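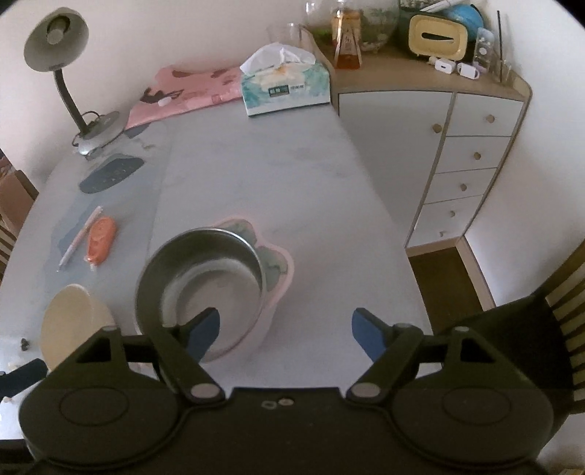

Slide 1. Steel bowl, cat mat

Secondhand Kitchens: Buying, Checking and Loving Old Tableware
Speaker notes, Flendale Library, Tuesday evening series

Start on time even if people are still finding chairs. House lights half down. Water is on the left of the lectern, clicker needs a firm press.

Opening. Ask for hands: who ate off something secondhand today? Wait for it. There are always more than people expect, and then the stories start, so let two or three of them run. I could happily spend the whole evening on this part (last time in Asirley I nearly did!).

Then say what we're doing: metal first, then china, then what to do when you get it home. Questions whenever they like. There's a table of pieces at the back to pick up and handle, and I mean pick up. You learn more from the weight of a thing than from any slide of mine.

Slide 2. My first haul
The box lot from the Kaijage Street flea market. I paid 25 dollars for the lot and wanted exactly one item in it, a pie dish, which I then dropped on the bus. Everything else in that box I still use. Tell the colander story only if the room is warm.

Slide 3. Steel bowls
I love a steel bowl. It's the best buy in any thrift store and people walk straight past it. Points to make:

Turn it over and look for a stamp. No stamp doesn't mean no good, plenty of decent bowls never had one.
Run a finger around the rim, slowly. A rolled rim feels smooth and rounded, but check where the edge tucks under, that's where old grease and flour collect. A soft toothbrush gets in there.
Set it on a flat surface and push down on opposite sides. A little rock is fine for salad. For whisking you want it steady, or a silicone mat under it.
Scratches are fine. Pitting, little dark pinpricks that catch a fingernail, I leave on the shelf.
Rainbow tint is from heat and comes off with white vinegar. Do the before and after here, the dull bowl and the one I cleaned this morning. Pass both around.

Someone will ask about the magnet test. Answer: some good stainless pulls a magnet and some doesn't, so it tells you a bit about the alloy and very little about whether you'll enjoy the bowl.

Slide 4. Aluminum and enamel
Quick one. Enamel chips on the outside, live with it. Chips on the inside, make it a planter. I have one full of chives. Plain aluminum goes gray in the dishwasher, wash by hand, and keep tomatoes out of it.

Slide 5. The price of a full set
Show the Jistetti catalog page. The twelve-place boxed set was 400 when it came out, and I've seen a complete one offered at 930 with the gravy boat. Pause here, they'll want to react. Then the single plates from the same pattern, bought one by one over two winters, 2 dollars each. Mine don't all match in shade and I think the table looks better for it.

Drink some water.

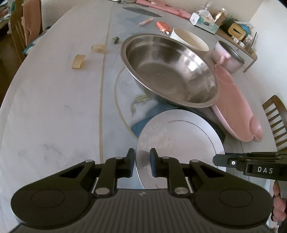

PART TWO: CHINA AND PLATES

Slides 6 to 9. Take these slowly, people write things down.

A thin silver rim is the thing I get asked about most. Lots of white dinner plates have one and they're lovely by candlelight. If the band is real metal it goes nowhere near a microwave. If you can't tell, treat it as metal. Hand wash, soft cloth, nothing gritty. Wear on the band usually shows first where knives and other plates have rubbed, so tilt the plate under a lamp and turn it all the way around.

The ring test. Balance the plate on your fingertips and tap it with a knuckle. A clear note is a good sign. A dull clack can mean a crack you haven't spotted. Demonstrate with the good plate, then the cracked one. Do it again for the back row, everybody loves this bit.

Crazing, the fine web of lines in the glaze. Pretty on a shelf. I don't serve food on it.

Old bright colors, and anything unmarked with a powdery or worn glaze: use it for keys, or have it tested for lead. Home swabs can miss things, say so plainly.

Slide 10. Getting it home
Wrap plates singly and stand them on edge in the box, like records. Lying flat they take the weight of everything on top. Towels work as well as newspaper and leave no ink.

Soak first, scrub second. Sticker glue comes off with cooking oil and patience.

Slide 11. Stacking
Paper napkin between rimmed plates. Heavy bowls low, cups never inside cups. Mention my top shelf collapse, briefly.

Break for the handling table. Ten minutes, probably fifteen. Have the lamp switched on and the towel spread before anyone gets there.

After the break, the swap. Anyone who brought a piece holds it up, says where it came from, and puts it out. Leftovers go to the Asirley thrift store on my way home, so bring the big crate in from the car.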